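In praise of the slow repair

My grandmother kept a drawer in her kitchen that she called the hospital. Into it went the clock that had stopped, the eyeglasses with one arm, the good scissors after my uncle used them on wire, and any number of buttons that had lost touch with their coats. Once a month or so she would spread a dish towel over the table and work through whatever was waiting, and we kids were allowed to sit with her as long as we didn't touch the screws. I have been thinking about that drawer a great deal this spring, ever since the people of Hamel started arguing about whether the town should keep paying for the repair bench at the old library.

For those of you who live elsewhere, the bench is a long table in the back room with good light and a wall of tools you can borrow by signing your name. It costs the town $1,464 a year, mostly for insurance and heat, and last year 681 items went across it and were written down in the green book. The proposal is to close it and use the room for storage. I understand the proposal, and I like several of the people who wrote it, and I think they are wrong.

Their argument is that things are cheap now. A new toaster costs less than an afternoon of anybody's time, and so a person who spends an afternoon on an old toaster has done bad arithmetic. Well, I have done that arithmetic, with my own Kindier toaster, which is older than my marriage and has a lever that sticks, and I'll grant that on paper I lost. But I spent that afternoon sitting next to a man I had nodded to for years outside the post office, and he showed me how to bend a spring back with two pairs of pliers, and I learned that he grew up four streets from my mother. I don't know what column of the ledger that goes in. I only know I would have spent the afternoon some other way, probably in front of a screen, and I wouldn't remember a minute of it.

There is also the matter of what it does to a person to open a thing up. Most of us live surrounded by objects we couldn't explain to a child. When one of them quits we feel a little foolish and a little helpless, and then we go out and buy another one to feel helpless about later. Taking off the back cover doesn't cure this, exactly, but it helps. You see that there's a motor and a belt and some crumbs, and that somebody in a factory once had to figure out where the belt should go. I came away from my first evening at the bench feeling kindlier toward my whole kitchen.

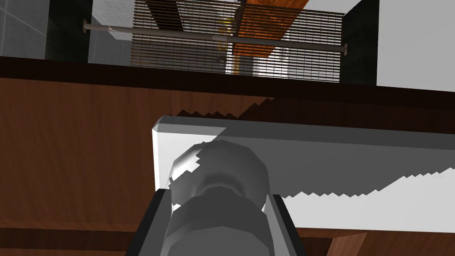
Annick Renaud wrote to me after I aired some of this in the May newsletter, and she was not having it. "You make it sound like a quilting bee," she said. "I brought in a Grorkier vacuum and went home with a Grorkier vacuum in a bag. Some of us work two jobs and want the thing to run. If the town has money for a room, let it pay somebody who knows how, and let me drop it off and pick it up."

I have read her letter more times than she'd probably guess, and I think she has a point I skipped over too lightly. Leisure isn't handed out evenly. It's easy for me to praise a slow afternoon when I have several of them, and a bench that only serves the unhurried isn't doing all it should. I'd be glad to see a drop-off shelf, and one paid evening a week, and I'd pay a bit more in taxes for it. What I wouldn't like is to lose the chairs. Let those who want to sit down and learn go on sitting down, and let Annick have her vacuum back by supper.

My grandmother, I should say, did not fix everything. The clock never ran again. She wound it anyway on Sundays in case it had changed its mind, and it's on my shelf now, beside a pair of scissors that still won't cut anything thicker than thread.

The town takes its vote on 2nd May, in the library's front room, and I'm told there will be coffee.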